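The white arm in the back room at Donside had been dropping things for most of April before anyone called Agata Piras. She has looked after the table cell there ever since, and she talks about it the way other people talk about an old car.

"The arm was fine," she said. "Somebody had changed the grip force and never wrote it down. I spent a morning on the wrong joint."

Her first rule is to start with the cables. They run outside the housing near the wrist, and every move bends them a little.

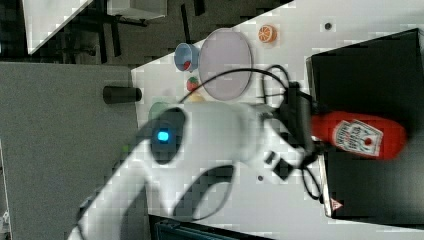
"I move the wrist to each end of its travel and watch the loop," Piras said. "If it pulls tight, I stop and redo the tie. If it drags on the table, same thing. You want slack, but you don't want it catching on a cup."

The cables are replaced after 1,050 hours whether they look worn or not. Connectors get pushed in by hand at the start of every week. She keeps a paper log next to the power switch, and each entry has the date, the hours and the initials of whoever did the work.

The second job is the table itself. The toy food and dishes can go anywhere the task calls for, but the toaster oven has to stay put, as the arm's taught positions are measured from it. A person leaning on the table can nudge it without noticing.

"Three millimeters and the bottle lands wrong," she said. "So I check the oven first and the program second."

For the check she runs the arm at low speed with the ketchup bottle in the gripper, stops it over the top of the oven and compares the height with the figure in the log. The overhead view gives her the sideways error. 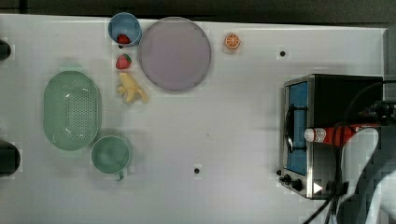

Iida Savolainen would go further and bolt the oven down. In her view, a weekly check only tells you how long the cell has been wrong, and a plate with two screws would cost less than one lost day. Piras agrees with part of that. She has asked for the plate, but she would keep the check.

"Screws come loose too," she said.

Gripper pads are the third job. She wipes them with a damp cloth, lets them dry and looks for a shine on the rubber. Shiny pads slip on smooth plastic. A set lasts her 8 weeks, less when the bottle is in use every day. After a change she sets the force back to 70 percent and works up from there in small steps.
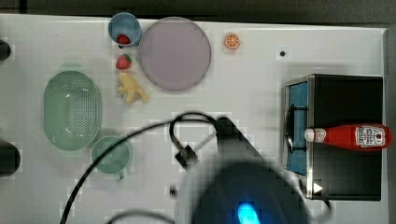 After a fault

Piras asks people to leave things where they are when the arm stops on its own. The position of the joints tells her more than the error message, and so does whatever is lying on the table.

"They tidy up," she said. "They put the bottle back, they restart it, and then they call me. By then I've got nothing to look at."

Her order after a stop is the same each time. She photographs the table, copies the joint readings into the log, and only then releases the brakes, with one hand under the forearm to take the weight. The restart is done at low speed with the gripper open. If the arm gets through the full path twice, she brings it back up to normal.

She is training Hagos Worku to cover for her. He has done the cable check alone and will do his first pad change next week.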